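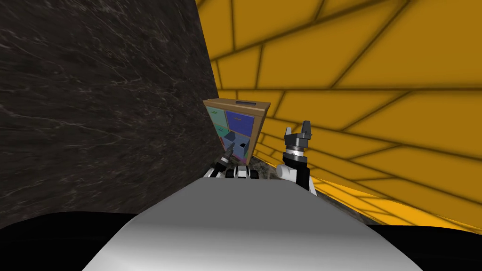
Simulator view from the two-arm robot, with the cabinet ahead

Open Day at Wadham: Common Questions

When is it?
In April. Doors open at 10 a.m. The Dronditz demo runs in the main lab.

Do I need to book?
Yes, for the demo. Each group is limited to 20 people. The rest of the building is open to walk-ins.
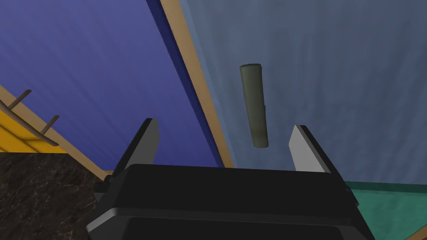 Can visitors drive the robot?
Yes - in the simulator only. Turns last 2 minutes.

What will I see on the screen?
The Pridemow task uses simple shapes. You get a view from behind the gripper, with the green cylinder between its two fingers, as on the practice screen.

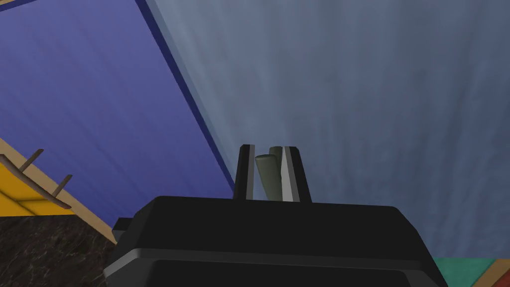

Where do I park?
Use the McPhee lot. It is free for visitors.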